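Shared Kitchen Storage - project report, part 2
Leszek Tomaszewski
12/02/2020

Task was to pick one bit of the shared kitchen and make it work better. I picked the utensils. Before January everything lived in one deep drawer, spoons under lids, whisk always stuck. Budget small, most of it went on the Sollell caddy.

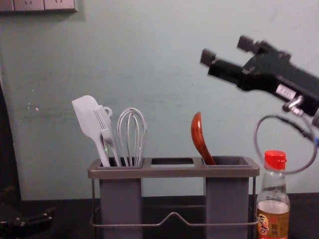
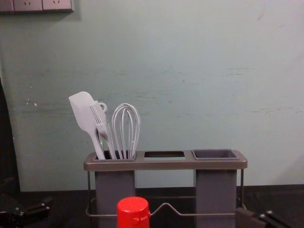
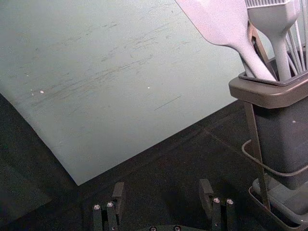
Fig. 1-3. The utensil caddy by the wall.

Layout. Two cups, with an open slot between. Light gray tools go left - spatula, whisk, the fork-type one. Wooden spoon alone on the right (Fig. 1). I wanted wood kept apart from the rest, my own preference, no test behind it. Middle slot left open for now. Thought about a third cup from Bronditz but the rim size didnt match.

Wall. Scratches and small specks on it, see Fig. 2. Wanted to repaint, ran out of time. A splash panel would do the same job and wipe down easier. Himuvach has one in the right width but it costs more than the caddy did.

Survey. Short form on the fridge door, one question: where do you look first for a spoon? Most people still wrote "drawer". So the habit is slower than the furniture. I put a label on the drawer after that, helped a bit I think, but I did not run the form again so cant say.

Problems
- Dark counter shows every crumb.
- Left cup fills up first. Tools lean on each other and you pull out two at once.
- People put knives in it. Asked them not to.

Next: move the whisk to the right cup, try it for a week, ask again with a proper form. Also want to compare with the Sikora rail, the kind that hangs on the wall, if the landlord says yes to drilling. Receipts are in the apendix.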